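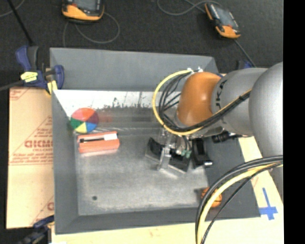

Moving out, week two

So the lease is up at the end of June and I have done maybe a third of what I said I'd do. Writing this on the floor because the desk went yesterday. Guy came for it at 7 am. Seven! Didn't even want to test the drawers.

Still here: bed, kettle, the ugly lamp, too many books. I said I'd keep 12 books and get rid of the rest, and then I sat down to sort them and read half a novel instead. Same novel I didn't finish last time I moved. Still don't like it. Kept it.

The new place is in Jusari. Smaller, cheaper, top floor, no elevator. My knees will have opinions. But there's a window over the sink and a bakery downstairs, and the rent is about 200 less a month, which I need. Bedroom gets morning light. I am not a morning person so we'll see how that goes.

Stuff I've learned so far, in no order:

Start with the kitchen. I started with the closet, stupid, the closet is easy. Kitchen is where the weird things live. Three garlic presses. A fondue set, no forks. Spices I brought with me from the LAST move.

Label the side of the box, not the top. You stack them and then the top is gone. I knew this. Did it wrong anyway for the first day, had to unstack the whole hallway to find my phone charger.

Don't pack the scissors. Or the tape. I have now lost the tape twice and I'm pretty sure one roll is sealed inside a box that was closed with it.

Jailson Barros lent me his van, so I owe him dinner, probably several dinners. He also talked me out of keeping the sofa. He was right, it wouldn't have made the turn on the stairs, we measured. Well, he measured, I held the other end of the tape and argued. Sofa goes to his cousin, who has a ground floor and low standards.

Utilities. Ugh. The internet people said 5 days, then they said they never got the request, then a very nice woman found it under the wrong street number. Call them, don't use the form. Get a name. Write the name down somewhere that isn't a box.

The thing I didn't expect is how much I'd mind leaving the street. Not the apartment, the apartment has a damp corner and a shower that screams. But the corner with the fruit stand, and the old man who says good evening to me at any hour, and knowing wich side of the sidewalk floods. I'll have to learn a whole new set of puddles.

Plants go last, in the front seat, seatbelt on. The big fern is not going to enjoy this. I might do two trips just so it doesn't have to ride under the lamp.

Ok. Kettle's done. Bathroom cabinet tonight, then the rest of the hallway tommorow if my back lets me. If anyone in the neighborhood wants a fondue set, email me, I'll leave it by the door.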